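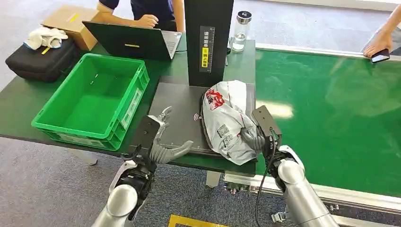 Vlasta Koubek asks if the soft bags should really be scanned on the same flat pad as the boxes, when a label on a soft bag is never straight. It is a good question and I will answer it in a few posts, as it takes more than one.

Home · Threads · Packing Notes · About

October, by Vojtěch Vlček

1/ Yes, same pad. In our returns corner at Gatley we have one pad, one column behind it, one green table. A second place only for bags we tried for a month. People carried bags back and forth and the boxes waited.

2/ The label must lie flat. I don't mean the whole bag, only the label. Put two fingers on both sides of the barcode and push outward. A fold across the bars is what makes trouble. A fold beside them is fine.

3/ Bag in the middle of the pad. Beginners like to leave it on the edge, it is closer to the hand. Then the reader takes half of the label and you do it again.

4/ The crate stands on the left, always. We use the bright green plastic one with the white label on its side, and we turn this label toward the pad. If the crate is turned the other way, somebody must walk around the table to see which one it is.

5/ What is inside the bag decides how much you may press. Socks and T-shirts, press as you like. Viera Halás once pressed a bag with a glass candle. Now we feel the bag first.

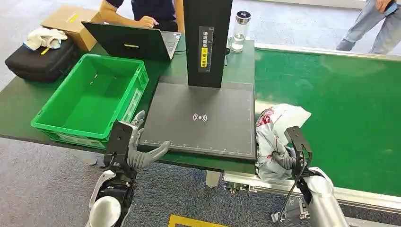 6/ Bottles and cloths. Drinking water is allowed on our table, but with the lid closed and at the back, behind the work. A cloth is good to have, the pad collects dust from the cartons and I wipe it before lunch.

7/ Lenka Štefanec wrote me that their bags slide when the pad is new. Ours did this also. After 2,000 bags it stopped, or maybe we learned to hold them.

8/ Torn labels I put aside and type the number by hand at the end of the shift. Yesterday I had 3. I don't try to glue them.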